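The first thing she asked me when I walked in was whether I wanted coffee or a sponge. I took the coffee, which was probably the wrong answer!

She looks after cleaning and supplies for the big shared hall at Unberg, and I'd come on a Monday to talk about sinks, spray bottles and what it takes to keep a busy room decent. The hall has a mezzanine, tall windows and more office chairs than I expected, and people keep moving the whole time you're talking.

"Everyone thinks the floor is the hard part," she told me. "It's the sinks. Always the sinks. Somebody rinses one thing, leaves the sponge where it fell, and by lunch you've got a science project."

Her answer is a 15 minute reset, done twice a day. Bottles go back to the table, basins get wiped, sponges get squeezed out. She's strict about the squeezing.

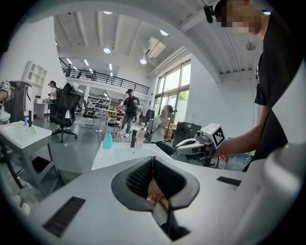
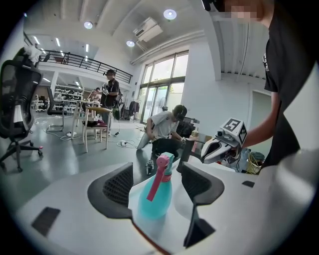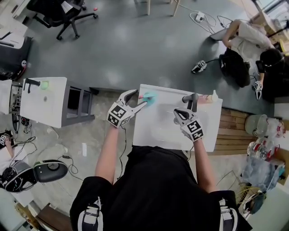 I asked about the spray bottles, because I'm a one-bottle person at home and feel a little guilty about it. She laughed at me.

"Color is the label that doesn't wash off," she said. "I used to write on them with marker — gone in a week. Now people remember the color and I can stop nagging."

She buys her cleaner from Nonia in big jugs and refills everything herself. Last June she added it up and found they'd spent $825 on ready-filled bottles over the year. Refilling brought that down to around $400, and she put part of the difference into better faucets. (She has strong feelings about faucets. I now know more about spout height than I ever planned to.)

What would she tell someone with a regular small bathroom and no patience?

"Wipe the rim before the bowl. And keep the soap where your wet hand already is, so you don't drip across everything."

Then she went off to find a dry cloth, and I finished my coffee and rinsed the cup. I squeezed out the sponge, too.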